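The quiet hour at Presedel

By the time the kettle has boiled at Celtidthorpe, the first shift at Presedel has usually been on its feet for an hour. The firm packs other people's goods — soft toys one month, bath sets the next — and until last winter it did so almost entirely by hand. Then came the two arms from Jerora, bolted down beside the old packing benches, and with them a fair amount of worry.

"I thought, well, that's me done," says a packer who has worked the same bench for 16 years and would sooner I left her name out of it. She was in the canteen when the managers explained the plan, and she remembers that the biscuits were better than usual, which everybody took as a bad sign.

She is still there, as it happens, and so are most of the people she started with. Two took early retirement and one moved to the office. What has changed is the shape of the day. The arms lift the heavy trays, 1737 of them on a busy shift, and the people who used to lift them now check, sort and put right whatever the machines have muddled. Her shoulders are better for it, she tells me, though she misses the chatter, and the bench where she used to have company on both sides now has a yellow line painted down one of them.

There is a newer kind of job, too, and it was this that I had really come to ask about. Machines like these learn their grip from people, and Presedel pays some of its packers by the hour to do the showing. They work with hand-held grippers, picking up small things and putting them down again, and much of it is done away from the factory, in ordinary rooms. The firm calls the project Sala. The packers call it homework.
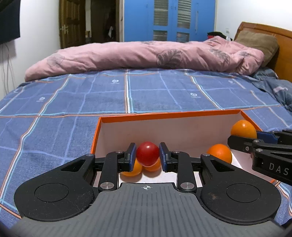
It is slower than it sounds. You have to get used to having fingers that don't feel anything, one man told me, and for the first week he squeezed everything as though it owed him money. He has now recorded 3941 pick-ups and says he has started noticing how he holds a teacup, which his wife finds very tiresome.

The pay is a little above the bench rate, and the hours suit anyone with school runs to think of. What bothers people is what comes after. If the arms learn to pick up the small things as well as the heavy ones, the checking and sorting may go the way of the lifting, and the ones who taught them will have had a hand in it. I put this to the shift manager, who took his time over it and said he could promise the jobs until next December and wouldn't insult anyone by promising further.

My packer has put her name down for Sala all the same. She starts after the summer rush, and she has asked whether she can do it sitting down.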